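Two hands, one bottle: Ivan Vakulenko on his shared-workshop build

7th February — by the Rilville Workshop Notes desk
Reading time: 3 minutes
Last updated: 7th February

Ivan Vakulenko has rented a bench at the Rilville shared workshop since September. Most of it is now taken up by a two-armed machine he calls Sestemus, and most of his evenings go on getting it to pick things up.

He did not build the hands. "I tried printing my own and gave up after the second set," he says. "The tendons stretched. Every morning the fingers closed to a different place." The present pair was bought second-hand. His own work is the mounting, the wiring, the wrist brackets and the control software, which runs on an old desktop machine under the bench.

The test object is a plastic drinks bottle with nothing in it. Vakulenko regards it as harder than a full one. An empty bottle rolls at a touch, dents under modest force and gives the cameras very little to work with, as the tabletop shows straight through it. "A mug is easy. It has a colour and an edge. With clear plastic the software is mostly looking at the table."

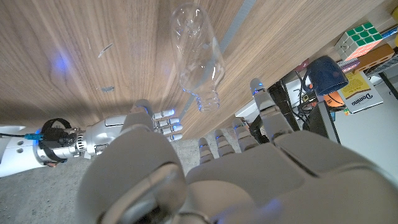 The bottle on the tabletop, with both hands at the near side.

His log lists 119 attempts with the current software. He sorts failures by cause, and the largest group is contact made too early by the thumb, which pushes the bottle away before the fingers arrive. The remedy was to delay the thumb by 189 milliseconds. He would like to replace the fixed delay with a contact signal, but the signal is noisy and he has not yet found a filter he trusts.

Cabling has taken more time than grasping. The first harness came from Kidard, a small supplier he still uses for connectors, and was too stiff at the wrist. "The arm would reach the pose and then creep back by a few millimetres. I spent two weeks on the controller before I looked at the cable." He now uses thinner cable and leaves a loop before the joint.

Spending so far comes to some 798 euros on top of the arms and hands, mainly for power supplies and a replacement motor driver from Van Beek. The original driver failed when he reversed the supply leads — his own mistake, he says, and the reason the plugs are now keyed.

The next job is passing an object from one hand to the other. Both arms must agree on where the bottle is, and at present their calibrations differ. Vakulenko plans to redo the calibration with the table bolted down.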